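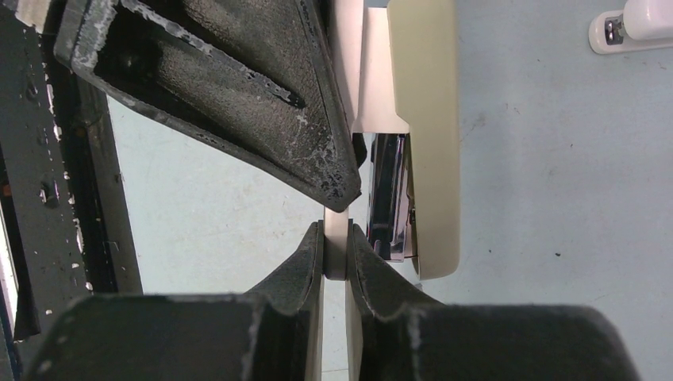
I've been working with the Vedent grasp-correction method since January, and I like it a lot more than I thought I would. It comes from Nazanin Arabzadeh and Dilruba Herath, and the idea is simple: record people guiding the arm through a grasp, then train a second small model only on the moments where they changed their minds. Those little fixes (a twist of the wrist, a slower close) are the good stuff!

Thin, flat parts were always our weak spot. We ran 763 grasps on them with our old policy and then 763 more with the correction model on top, and drops went down by nearly half. Training took some 3 hours on one ordinary graphics card, which made me very happy.

It isn't perfect. Shiny metal close to the target still throws off the wrist view, and the setup notes skip the calibration step completely. Farhad had to write to the authors, who answered the same day with a full script. I'd also love a way to pause a recording without losing it.

Still, if you have a gripper and a bit of patience, try it. I'm already collecting more grasps for round two.

Related reviews
Plotano teleop handles, six months in
Odum force sensor: small and fussy
Golnar Salehi on labeling failed grasps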